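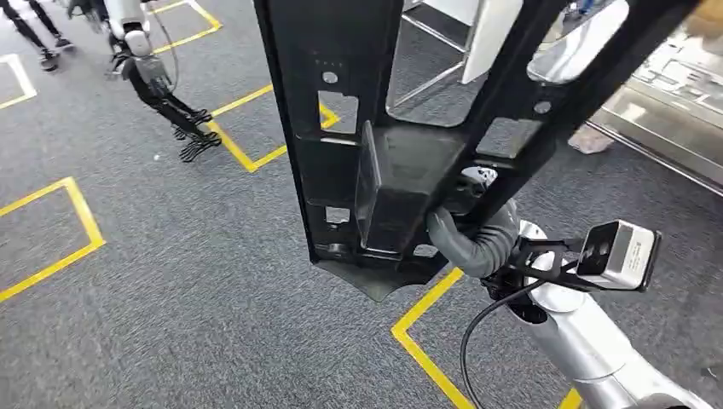
Man könne doch einfach die Greifkraft hochdrehen, dann halte das Teil schon, kam letztes Mal aus der hinteren Reihe, und die ganze Rechnerei mit dem Schwerpunkt könne man sich sparen. Stimmt bei starren Backen manchmal. Bei weichen Fingern nicht, dazu unten mehr.

Übung Handhabungstechnik, Labor Flasow
Handout zu Block 5: Zelle einrichten, Handgelenkkamera, Pflege der Finger

Vorab: Das Handout ersetzt nicht die Sicherheitsunterweisung. Wer keine Unterschrift im Ordner hat, schaut zu.

Worum es geht

Lange, steife Teile mit Rippen und Durchbrüchen, Anfassen am vorstehenden Block. Der Rest des Teils hängt als Hebel dran. Unser Übungsteil ist die schwarze Strukturplatte, im Plan heißt sie nur "Plomstead-Teil", weil die Kontur aus dem Projekt Plomstead übernommen wurde. Nicht verwechseln mit der kürzeren Variante, die hat keinen Block und muss am Rand gegriffen werden (kommt im nächsten Block).

Was eingestellt werden muss, in der Reihenfolge, in der es gemacht wird:
Bodenzone und Freiraum
Handgelenkkamera und Kabel
Werkzeugpunkt
Last und Schwerpunkt
Greifpose und Kraft
Probelauf, dann erst Tempo

Reihenfolge bitte einhalten. Letztes Semester hat eine Gruppe mit der Kraft angefangen und am Ende alles nochmal gemacht, weil der Werkzeugpunkt noch vom Vorgänger war.

Bodenzone

Gelbes Band auf dem Teppich = Grenze. Gilt für Taschen, Stühle, Kabeltrommeln und Füße. Die Zonen im Programm sind nach dem Band eingemessen, also: Band nicht versetzen, auch nicht "nur kurz". Wenn eine Ecke hochsteht, andrücken oder melden, ein neues Stück Band kleben wir nach Plan.

Der Humanoide nutzt dieselbe Fläche. Absprache vor dem Start, laut, und mit Antwort. Solange er läuft, bleibt der Arm im Einrichtbetrieb, und es wird keine Platte quer über die Zonen geschwenkt. Die Spitze des Teils liegt tiefer als man denkt, beim Drehen um die letzte Achse macht sie den größten Weg. Freiraum also immer mit gegriffenem Teil prüfen, nie mit leerer Hand.

Vitrine und Regal stehen im Programm als Sperrbereich drin. Prüfen, ob die Sperrbereiche aktiv sind! Nach einem Neustart der Steuerung sind sie es nicht automatisch.

Handgelenkkamera

Sitzt am Halter auf dem Handgelenkgehäuse, Blick schräg auf die Greifstelle. Zwei Linsen, beide sauber machen. Mikrofasertuch, trocken, kein Glasreiniger auf dem Gehäuse.

Halter: Schrauben auf festen Sitz prüfen, von Hand, ohne Verlängerung. Wer den Winkel verstellt, muss neu kalibrieren. Ausnahmslos. Ein kleines bisschen verstellt ist auch verstellt.

Kalibrierung nach dem Nowakowski-Bogen (liegt im Ordner, Seite mit dem Schachbrett). Kurzfassung:
Tafel flach auflegen, nicht festhalten
9 Posen anfahren, davon mindestens die Hälfte mit deutlich gekipptem Handgelenk
Bild erst aufnehmen, wenn der Arm steht
Restfehler aufschreiben, auch wenn er gut ist
Liegt er über der Grenze auf dem Bogen: alle Posen neu, keine einzelne rauswerfen bis die Zahl passt

Der letzte Punkt wird jedes Mal ignoriert. Eine rausgeworfene Pose ist meistens die, bei der der Halter nachgegeben hat, und genau das will man wissen.

Kabel: Schlaufe am Handgelenk muss locker hängen, darf aber in keiner Stellung unter die Finger kommen. Letzte Achse langsam in beide Richtungen bis zum Softwareanschlag drehen und dabei zuschauen. Spannt es, Schlaufe verlängern. Bleibt es irgendwo hängen, verkürzen oder zusätzlich fixieren. Keine Kabelbinder mit scharf abgeschnitteten Enden, die reiben die Finger auf.

Fällt das Bild nur in bestimmten Armstellungen aus: erst Stecker, dann Kabel, dann Kamera. Nicht umgekehrt. Den Treiber neu zu installieren hat in diesem Labor noch nie geholfen.

Werkzeugpunkt

Liegt zwischen den Fingerkuppen bei halb geschlossener Hand. Nicht bei offener! Spitze-gegen-Spitze anlernen wie in Block 2, als Spitze den Messdorn einsetzen. Danach Kontrolle: um den Punkt drehen, Dorn darf sichtbar nicht auswandern.

Name im Programm: HAND_HALB. Der alte Eintrag HAND_NEU ist nicht neu, bitte nicht benutzen.

Last und Schwerpunkt

Der eigentliche Teil der Übung. Der Arm rechnet seine Bewegung und seine Kollisionserkennung mit der eingetragenen Last. Falsche Last, dann entweder Fehlalarm beim Anfahren oder, schlimmer, gar kein Alarm.

Teil wiegen. Schwerpunkt über Auflegen auf die Kante suchen, in zwei Richtungen, anzeichnen mit Kreppband. Der Abstand vom Block zum Schwerpunkt ist der Hebelarm. Bei unserer Platte 157 mm. Eintragen, Vorzeichen beachten, Achsrichtung am Werkzeug ablesen, nicht an der Basis.

Moment am Griff = Gewicht mal Hebelarm, solange die Platte waagrecht steht. Senkrecht gehalten ist der wirksame Hebelarm fast null, da hält die Hand auch mit schlechten Einstellungen. Deshalb sieht im Stand alles gut aus und beim ersten Schwenk dreht sich das Teil in den Fingern. Für die Auslegung zählt die ungünstigste Lage im Ablauf, plus Beschleunigung.

Aufgabe für zu Hause: Ablauf vom Blatt nehmen, Lage mit größtem Moment suchen, einzeichnen. Skizze reicht.

Greifpose und Kraft

Jetzt zum Einwand vom Anfang. Die Finger sind nachgiebig und gerippt. Mehr Kraft drückt sie flacher an, bis dahin gewinnt man Auflage. Danach knicken die Glieder seitlich weg, der Block wandert und der Griff wird schlechter. Auf der Kurve vom letzten Mal lag der Knick bei knapp 100 N, und zwar bei frischen Fingern. Bei gealterten früher.

Also:
Block so weit wie möglich in die Hand nehmen, Kuppen um die Kante herum
Platte dabei nicht auf die Finger stützen, die Rippen vom Teil sollen nirgends an die Fingerrückseite kommen
Kraft in kleinen Stufen hoch, nach jeder Stufe Teil von Hand leicht anstossen
Rutscht es nicht mehr, noch eine Stufe und dann Schluss

Wenn der Wert dann immer noch nicht reicht, liegt es an der Pose. Umgreifen, nicht drücken. Durch die Durchbrüche greifen ist verboten, auch wenn es sich anbietet. Beim Ablegen verkantet das.

Probelauf

Einrichtbetrieb, Zustimmtaster in der Hand, zweite Person am Halt. Erst ohne Teil, dann mit, dann Tempo stufenweise. Kamerabild mitlaufen lassen und auf den Block schauen, nicht auf die Platte. Verschiebt sich der Block gegen die Kuppen, abbrechen.

Aufgezeichnet wird auf dem alten Rechner am Pult (alle nennen ihn Atari, ist keiner, Passwort klebt unten am Monitor). Dateiname: Gruppe, Block, laufende Nummer. Keine Leerzeichen, sonst findet das Auswerteskript nichts.

Pflege der Finger

Vor jeder Übung Sichtprüfung: Risse in den Gelenken, glänzende Stellen, Abrieb in den Rippen. Mit feuchtem Tuch abwischen und trocknen lassen. Kein Alkohol, kein Bremsenreiniger (ja, gab es schon). Über Nacht Hand offen lassen, nie mit gegriffenem Teil abschalten.

Finger tauschen: Hand drucklos bzw. stromlos, je nachdem welche montiert ist, siehe Aufkleber im Ordnerdeckel. Immer den ganzen Satz tauschen. Danach Werkzeugpunkt kontrollieren, Kraftkurve neu aufnehmen, Eintrag ins Zellenbuch mit Uhrzeit. Alte Finger nicht in die Schublade zu den neuen legen.

Häufige Fehler im Protokoll

Einheit beim Hebelarm vergessen oder in cm eingetragen. Steuerung will mm.
Last nach dem Ablegen nicht zurückgesetzt, der Arm fährt dann leer mit voller Last im Rechenmodell und hebt beim Freigeben leicht ab.
Kalibrierung vom Vormittag übernommen, obwohl dazwischen am Halter geschraubt wurde.
"Griff war ok" ist kein Messergebniss.

Abgabe

Ein Protokoll pro Gruppe, Kraftkurve und Skizze dazu, Nowakowski-Bogen im Original. Fach neben der Labortür, bis Ende Mai. Wer die Kurve nicht mehr geschafft hat, kann nachmittags ab 15 Uhr an die Zelle, vorher in die Liste eintragen.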